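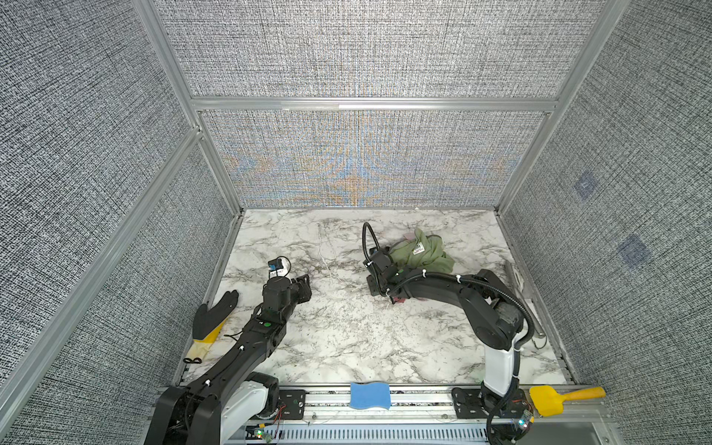

The zine launch, or what I remember of it

Litgate has finally put out the Wichai Kamolrat book, and I went along to the launch in June because I was promised dumplings. The dumplings were gone by the time I got my coat off. The book, happily, was still there in quantity.

It's called Kendine, after the street where he had his first studio, and it runs to 121 pages of collages he made out of bus timetables between jobs. I'd seen two of them years ago at the old Sriwong space, hung beside the toilets, where they got more traffic than anything else in the show. I liked them then and I like them now, though I miss the hand dryer.

Wichai was meant to be in conversation with his publisher. He answered the first question with "yes" and the second by reading out the departure times for the number 743, slowly, all the way to the last bus. It was my favourite part of the evening – the man behind me disagreed, and told his phone so.

The print run is 2000, which strikes me as brave for a book with no colour in it. The paper is lovely, mind you. Thick, a bit toothy, and it smells like a school cupboard. The essay at the back uses the word "liminal" before it has properly sat down, so start with the pictures.

I bought a copy and had it signed. He wrote "mind the step". I missed the step on the way out.

Cellaleo has the next talk, at 6.30, and I'll be eating first.

Search this blog Go

We use cookies to remember your preferences. Accept

Contact | © All rights reserved | Back to top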